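Gondum

A word list for the stuff in your kitchen drawers

Star 625 · Fork 9 · Comments 2

# What is this?

Gondum is a plain text list of what people call the things they cook with, store food in and eat off. I started it because my mother-in-law and I spent most of a holiday dinner asking each other for the wrong dish. She wanted the "oven pan," I handed her the "roasting tin," she meant the one with the glass lid. It went on like that until the potatoes were cold.

So I began writing the words down, first on the back of an envelope and then in a spreadsheet, and then Widad Harb saw the spreadsheet and told me it needed to be a real file with real columns. She was right, and she did most of the hard work of getting it there. As of January 2022 there are 1,411 entries in it and I still find gaps every time I do the dishes.

It's a hobby project! Please treat it like one. I love it very much but I wouldn't settle a lawsuit with it.

# What's in the folder

- `words.csv` – the main list, one row per word per thing
- `things.csv` – the things themselves, each with a short plain description
- `notes.txt` – arguments, mostly mine
- `old/` – the first spreadsheet, exported, kept for sentimental reasons

The main list has these columns:

- `word`: what the person said, in lower case
- `thing_id`: points to a row in `things.csv`
- `where`: the place the person grew up, as they put it themselves ("near Fresno", "all over, army kid")
- `age_band`: under 30, 30 to 60, over 60
- `how_sure`: sure, sort of, guessing
- `remark`: anything else they said that I thought was worth keeping

The `remark` column is my favorite and I'd read that one first if I were you. There's a woman in there who calls every lidded container "the butter" no matter what's in it, because her family saved margarine tubs for thirty years. There's a whole run of remarks on what to call the drawer with the batteries and the takeout menus in it (which isn't even a kitchen tool, I know, but people would not stop telling me, so it has a `thing_id` now).

# Where the words came from

Three places, more or less.

The first batch is from family and neighbors. I walked around with a box of kitchen stuff and asked people what each thing was. Very low tech. My box had a colander, a slotted spoon, a pie server, two sizes of ladle and a thing for pitting cherries that stumped almost everyone.

The second batch is from a form Nayeli Cisneros put together. She wrote the questions so that they never use the word we're hoping to hear, and that's a lot harder than it sounds. Try describing a spatula without saying spatula or flipper or turner. We went through so many versions of that one.

The third batch came from Hendrik Xaba, who mailed me a stack of index cards he'd been keeping on his own for years. I had no idea anyone else did this! His cards are very good on baking and very thin on anything to do with fish. They're marked `xaba` in the remark column so you can pull them out if you want to look at them separately.

# How I sort things

A "thing" in this list is whatever most people would accept as the same object if you swapped one for the other at the table. That's a squishy rule and I've gone back and forth on it. Material doesn't split a thing by itself, so a wooden spoon and a metal spoon of the same shape share an entry unless people use a different word for them – and of course with spoons they do.

Size does split sometimes. A saucepan and a stockpot are two things. A big saucepan and a small saucepan are one thing, and if you write to me about this I'll send you `notes.txt`, where Sigrún Ketilsson and I go on about it for pages.

# The tray problem

Trays are a mess and I want to warn you before you use that part of the list. To me a tray is flat with a bit of a lip and you carry drinks on it. To Keabetswe Mabaso it's anything low and open that you put other stuff in. Then there are people who say "pan" if it's metal and "tray" if it's plastic, even when the shape is the same, and people who say "tub" or "bin" for the plastic ones and get quite firm about it.

Right now tray, pan, tub and bin all point to one `thing_id`, number 9, and I'm not happy with it. I'd like to split it by depth in the next version. If you have a good way of telling a deep tray from a shallow tub I'm all ears. A steel tray between yellow plastic ones:
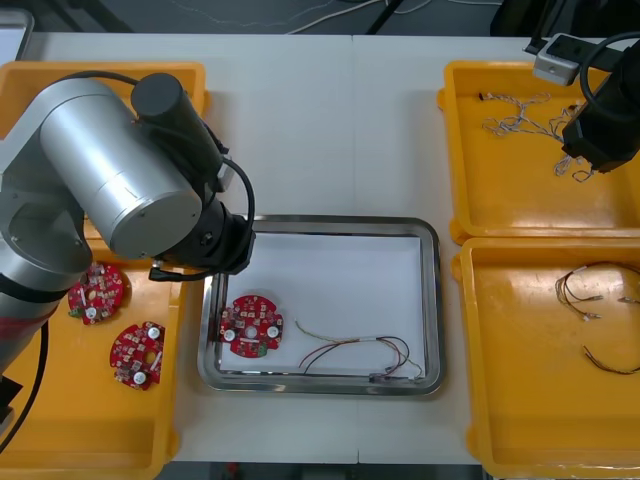
# Known problems

- The list leans heavily toward people who like to cook. If you hate cooking and have only one pan, I'd love to hear from you, because we have hardly anyone like you.
- Spelling is all over the place for words people had only ever said out loud. I left those alone and put a standard spelling in the remark where I could find one.
- Some people gave two words and I picked the first one they said. Widad thinks both should be in there, and she's probably going to win.
- The `where` column is a free-for-all. "The valley" shows up a lot and it isn't always the same valley.
- Tea towels, dish towels and drying-up cloths are missing completely. I just haven't gotten to cloth yet.

# Using it

Do what you like with it. Print it out, make a quiz for your cousins, put it in a class handout. If you share it on, keep the name Gondum somewhere near the top and say if you've changed anything. I'd also really enjoy a note telling me what you used it for.

Opens fine in any spreadsheet program. If the accented letters come out as gibberish, pick UTF-8 when it asks.

# Adding words

Send them in any form you like, and I mean that. Index cards worked great. Tell me the word, what the thing looks like, where you grew up and how sure you are. Please don't look it up first – a wrong word that your whole family uses is worth more to me than the one on the package.

Cloth is next, then lids.

2 comments · Share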